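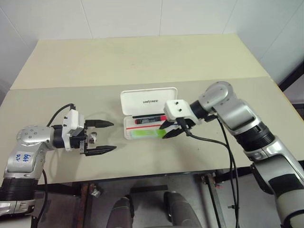

Week 4: Reading the claims on outdoor packs and rainwear

Unit notes, Product Literacy for Retail Staff. Prepared by Fereshteh Abbasi. Read before the tutorial and bring a swing tag from a jacket or pack you own.

1. Where we got to last week

We finished on sleeping bag ratings and the gap between a "comfort" figure and a "limit" figure. Several of you wrote in your reflections that the limit figure is a lie. It isn't quite a lie. It's a number measured under conditions your customer will never be in, printed large. Keep that in mind, as most of this week is the same trick played with water.

2. "Water resistant", "waterproof", "weatherproof"

Start by assuming these words mean nothing until somebody tells you what was tested. A fabric can be waterproof in a lab and the jacket made from it can leak at every seam. Water gets in at zippers, at stitching, at the neck, at the cuffs, and down your arm when you reach up for a branch. The tag usually describes the cloth. The customer is buying the garment.

"Weatherproof" is the worst of the three. I have asked four sales reps over the years what they meant by it and had four answers, one of which was "it's more of a feeling". Don't use the word on the shop floor.

3. Hydrostatic head

The fabric is clamped and water pressure is raised on one side until drops come through on the other. The result is given in millimetres, as the height of the column of water the cloth held back. A higher number is better, up to a point, and the point arrives sooner than the marketing suggests.

Problems to raise in discussion:

- The sample is new. Ask what the figure is after a summer of pack straps rubbing on the shoulders.
- The figure says nothing about seams.
- Kneeling on wet ground or sitting on a wet log puts far more pressure on the cloth than rain does, so a jacket that copes and pants that don't may carry the same rating.
- Tent floors and flysheets are often rated separately, and the catalogue will quote whichever is higher.

4. Breathability

Here I get grumpy. There are several test methods, they don't convert neatly into each other, and brands choose the one that flatters them. If a customer says a jacket "doesn't breathe", ask how hard they were walking. Sweat can outrun any membrane, and on a muggy day in the rain there's very little for the membrane to work with. Pit zips are unglamorous and they help. So does taking off a layer before the hill.

Also check whether the outer face is wetting out. Once the surface treatment has worn off, the face fabric soaks up water, the jacket feels cold and clammy, and the owner decides it's leaking. Often a wash and a reproofing will sort it. Try that before you process the return.

5. Case: the Trotlow pack cover

The Trotlow is a 7 litre daypack with a stowable rain cover, sold by Cesier. The catalogue line reads "100 per cent storm ready". Dzintra Jõgi's tutorial group went through the copy last year and could find no test named anywhere, only the phrase repeated in a bolder font on the next page.

A pack cover leaves the back panel and the harness exposed. Rain runs down the wearer's neck, behind the cover, and pools in the bottom of it. Some covers have a drain hole, which tells you the makers know. A liner inside the pack is cheaper and does a better job. I have yet to see a catalogue say so.

For discussion: rewrite the line so that it is true and you'd still be willing to put it in front of a buyer.

6. Case: the Fröhlich shell

At $145 this is priced as a mid-range rain jacket. The fabric rating is given, the seams are described as "sealed", and the small print says "critically sealed". That means only some of the seams are taped, generally the hood and shoulders. It's a legitimate way to save weight and money. Whether it's legitimate to leave it in the small print is what Keyvan Shokri and Ladan Mirzaei will argue at the start of the tutorial, one on each side. I don't mind which.

7. To do

Find one claim on your swing tag that could be checked and one that couldn't. Write a paragraph on each, in your own words, no quoting the brand's website back at me. Hand it to Khrystyna-Mariia Onyshchenko, who is marking this unit while I'm away in June.

The optional reading on seam tape failure is dry but short. The Brondcombe buying guide is neither, and its author gets the breathability section wrong.

Recent unit notes

Sleeping bags: comfort, limit and wishful thinking
Boot fitting, or why the size on the box is a suggestion
Tent capacity and the two-person myth
Stove boil times at sea level
Handling returns on worn gear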